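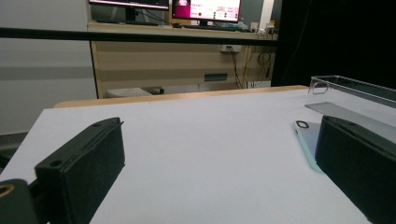 Slide 1: Phone case and clear plastic box on the white table

Good morning, and thank you for coming out to Jasstead so early — I know the parking is a trial. Give people a minute to find a seat.

I want to start with the small stuff, the bits that land on a shared table and stay there. Look at the mint-green phone case. It's a lovely colour, and you can see through it a little, so it's easy to miss on a white top. Then there's the flat grey metal plate behind it, and the clear box over at the side. I do love a clear box, I'll admit, and I've bought far too many of them.

(Ask: who has a phone case at home for a phone they no longer own? Wait for the hands, there are always plenty.)

When we did our big tidy at Trernuvham in November, we sorted 100 small things and found homes for 61 of them by lunch. The other 40-minute job was the cables, and I'll come to those after the break, with the desk at the back of this slide as my starting point.

For now, my favourite habit. Take 10 minutes before you go home, pick up whatever is lying flat, and ask where you'd look for it first. Put it there, even if it seems a silly spot.

Next slide: the drawer labels.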